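Best way to store charging cables in a small drawer unit?

Posted in Home & Tidying - 213 views

Vusach
I've finally given in and bought one of those little plastic drawer towers for the landing, because the cable box had got to the stage where you pulled one lead out and the whole lot came with it, like spaghetti. I'd like to keep the thin white leads in it (phones, tablets, the odd thing I can't identify but daren't throw away). The trouble is that however neatly I put them in, they spring open and jam the drawer above. Do I need ties on every one, or is there a knack to the winding? I don't want to spend a fortune - a bag of 400 velcro ties seems a bit much for one household!

Irnico
Hello Vusach, I do sympathise, ours was just the same until last September. I wind mine round my hand, fingers up and slightly apart, and go round the fingers and the back of the hand without pulling. If you pull, the coil comes off tight and twisted and it'll fight you for ever after. Leave a tail as long as your palm, slip the coil off, and take the tail twice round the middle.
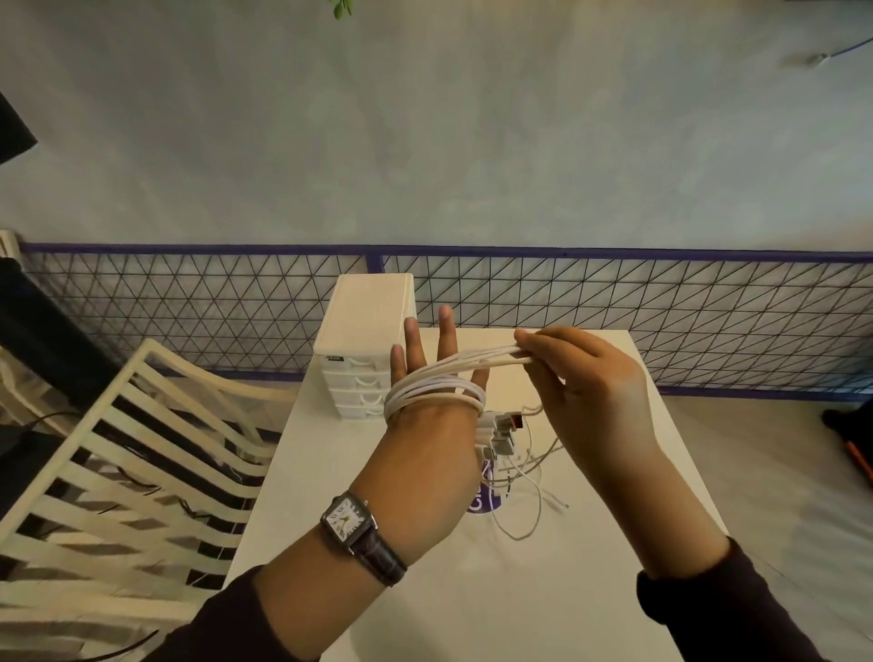

Winding white cable round the left hand, with the four-drawer unit behind.

I do it at a table next to the drawers so that each coil can go straight in and doesn't get a chance to wander off. Lay them flat, one layer only, and please don't be tempted to squash in a second. Labels are well worth the bother too, and a small one on the drawer front is plenty. Anything with a big plug on the end lives elsewhere in our house, in a shoebox, which isn't pretty but it does shut.

Lau
Freezer bags. One lead per bag, write on it in marker, done.

Pornex
I'd go along with Irnico, although I've never got on with the tail trick as mine always works loose by teatime. I use the paper-covered wire ties that come round bread and bin bags - I had 13 of them in the kitchen drawer doing nothing. Don't twist them hard, just enough to hold. And do test the mystery leads before you give them a home, Vusach, as I'd been carefully storing two that didn't work at all.

Vusach
Thank you all, that's so kind. I'll have a go at the hand method this evening with a cup of tea and raid the bread bags if it all comes undone.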